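Articles > Kitchen Equipment > Opinion > The Case Against the Wide Bowl

The Bowl Is Part of the Instrument

Most complaints about kitchen scales are complaints about bowls. I have read a good many of them, on the Widside boards and elsewhere, and the pattern is consistent. The reading drifts, the display cannot be seen, the unit switches off in the middle of a recipe. The owner concludes that the scale is poor and buys another one, puts the same bowl on it, and has the same problems.

A flat digital scale is designed around a load that sits on the platform. The load cells under the platform, whether there is one or several, measure downward force. They do this well as long as the force passes through the platform and nowhere else. A bowl that is wider than the platform can still be weighed correctly, provided its base is flat, the base is fully supported, and the wall does not touch the housing or anything beside it. Those are three separate conditions. Recipe writers mention none of them. They say "place a bowl on the scale and tare," as if any bowl would do.

My position is that the bowl should be chosen for the scale, and that a cook who weighs daily should keep one bowl for that purpose and use it for little else. I know this is unpopular. Kwaku Bawa argued in the Henden newsletter in March that a scale which cannot accept any ordinary mixing bowl has failed as a product. I agree with him about the placement of displays. I disagree about the remedy. The person at the counter cannot move the display, but can change the bowl in a few seconds.

Consider the base first. The usable size of a bowl on a scale is the size of its base, and bowls are sold by volume or by rim diameter. Two bowls with the same rim can have very different bases. A deep bowl with sloping walls and a flat base is acceptable. A fully rounded bowl with a small foot is less so, as it can rock when an ingredient is poured against one side, and a rocking load takes longer to settle.

Next, the weight of the bowl itself. Capacity includes the container. Taring sets the display to zero, but the load cell still carries the bowl. A heavy stoneware bowl uses up a substantial part of the range before any flour goes in, and the overload message then appears earlier than the cook expects. Thin metal is better here. I have no strong view on color, although a pale interior makes small amounts of flour or salt hard to see and a colored one does not.

Then position. A wide bowl is usually pushed back from the display so the digits remain visible, and this moves the load off center. On a well-made scale the error is small. On a cheap one it can be several grams at the corner. It is easily tested. Put a known weight in the middle, note the reading, and move the weight to each corner in turn. I did this with 100 grams on my old Zondgate and found one corner reading 3 grams high. For bread this does not matter. For 3 grams of yeast it matters a great deal.

The usual answer is to buy a scale with a remote display, such as the Fiadzo, which has a panel on a cord. I used one for about 48 days and went back to a flat scale. The cord has to lie somewhere on the counter, and if it is trapped under the bowl or pulled tight it becomes another source of error.

My recommended practice is as follows.

Set the scale on a hard, level surface. A bare tabletop is suitable. A folded towel or a soft mat is not.

Switch on with the platform empty and wait for zero before adding the bowl.

Set the bowl down with its base fully on the platform and the display clear of the rim.
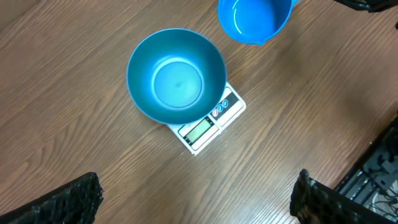
Press tare, wait for zero again, and touch the rim lightly. If the reading fails to return to zero, the bowl is touching something or the base is not seated.

Add ingredients toward the center of the bowl. For quantities under 75 grams where accuracy is important, weigh into a small cup and tip it in.

The last step adds a cup to the washing up, and I accept that cost.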